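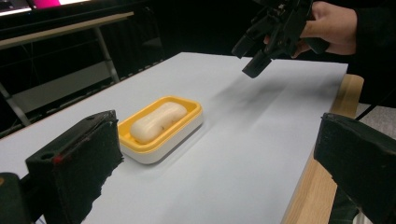
How long does homemade bar soap need to cure before you can use it? Mine gets six weeks, and I don't give any away before then.

I started making soap in May, after my neighbor Marwa Gaber handed me a bag of supplies she was never going to use. I had no plan to keep at it. I'm now on batch 14 and the hall closet has no towels in it.

The recipe I use most is plain. Olive oil, coconut oil, a little castor oil, lye, water. I run every batch through a lye calculator, even the ones I've made before, and I weigh everything in grams. My scale is an old Detby with a cracked button. It still reads the same as the one at my sister's house, so I keep it.

For a small batch I use 600 grams of olive oil and 150 grams of coconut. That fills my loaf mold to a little under the rim. I tried more coconut once for the lather. It lathered fine but left my hands tight, and I went back.

Lye goes into the water, never the other way. I do this by the open window with gloves and goggles on, and the cat gets shut in the bedroom. Then I leave it alone until the outside of the jug feels barely warm. I used to fuss with a thermometer for this part. Now I do it by feel and the soap comes out the same.

I cut the loaf after 2 days. Adel Radwan, who got me into the online group, cuts his the next morning, but he uses less water than I do. If I cut that early the bars drag and stick to the knife.

After that they go on a rack in the closet, standing on edge with a finger of space between them. I turn them when I remember. A bar loses a fair amount of weight in the first few weeks. I write the starting weight on a strip of tape and check it on Sunday-type chores, along with the plants and the furnace filter.

Scent is where I've wasted the most money. Lavender holds up. The orange oil I bought was gone by the time the bars were ready. Uchenna Tijani says to try litsea with it, so that's on the list.

Next batch will have oatmeal in it, ground fine. I still need to order more castor oil first.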